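Trostmont Wipe-Down Table Cover, White

From the Dunmore shop in Jolport. $85, ships flat in a tube.

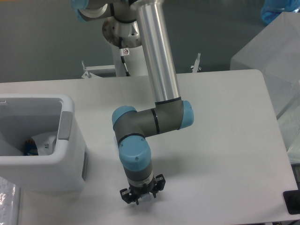
Why I started selling these

I'm Sandra Dunmore, and I've ruined more tabletops than I care to admit. Glue, beet juice, one very unlucky candle! When I found the Trostmont cover I bought one for my own kitchen, and after 16 months of family dinners and craft nights I asked if I could carry them in the shop.

What you get

One cover, 71 inches long, with rounded corners and a soft backing so it doesn't skate around when you lean on it. It's heavier than the vinyl stuff you buy off the roll (you'll notice when you pick up the tube) and it lies flat after a night on the table. If yours is stubborn, put a few cookbooks on the ends and leave it alone.

It comes in white, oatmeal and a green I really love but hardly ever sell.

Cutting it down

Got a shorter table? Use sharp scissors and a long ruler, and mark your line on the back in pencil. We can also cut it here for $3 -- just put your measurements in the order notes. Please measure twice, we can't take back cut covers.

Cleaning

Dish soap and a damp cloth. Skip the scouring powder. Turmeric will leave a yellow shadow if you let it sit overnight, and I have one to prove it.

Don't set a pan straight from the stove on it. Use a trivet.

Shipping and returns

Man-lok Fang packs the orders and they usually go out in two days. Uncut covers can come back within a month, in the tube please. Oatmeal is out of stock until June.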